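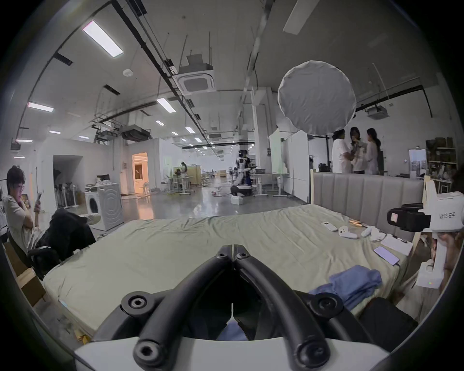 The bed is not a table (a January resolution)

21/01/2020

I have a confession to make, and if you live in a small place you may have the same one. My bed is where things go. Remote, phone, pen, the piece of paper I was writing on when the phone rang, a cloth I meant to fold — it all lands on the mattress, always on the same side, and at bedtime I scoop it up and put it on the chair. In the morning it goes back!

When I moved to Kerkilstead in August I blamed the size of the apartment (the washer is practically my roommate). Then my neighbor Aishwarya Venkataraman came by with a loaf of banana bread, looked at my bed, and asked where I slept. Fair question.

Her fix is so simple I'm a little embarrassed to pass it on. You get 2 trays. One is for things with a battery: remotes, game controllers, phone, chargers. The other is for paper and whatever you write with. They live next to the bed, never on it, and anything that doesn't belong in either one has to walk back to wherever it came from. Cloth of any kind goes straight to the hamper or gets folded on the spot. I argued for a third tray for odds and ends and was told no, that's how you end up with a third tray full of odds and ends.

I've been at it for 4 weeks now and I'd say it mostly works. The battery tray is a huge success. I haven't lost the remote in the sheets once, and I used to do that just about every night. The paper tray fills up faster than I'd like, mostly with grocery lists I never took to the store. And the top of the washer is still a problem, because a flat surface that close to clean laundry is just asking for a pile. I'm saving that one for next month.

Oh, and please wash the sheet while you've got the bed cleared off! I did mine that first weekend and found a pen cap, a hair tie and a library receipt underneath.

If you've got a bedside system of your own, write in and tell me. I'm especially curious what people do with charging cords, which I have not figured out at all.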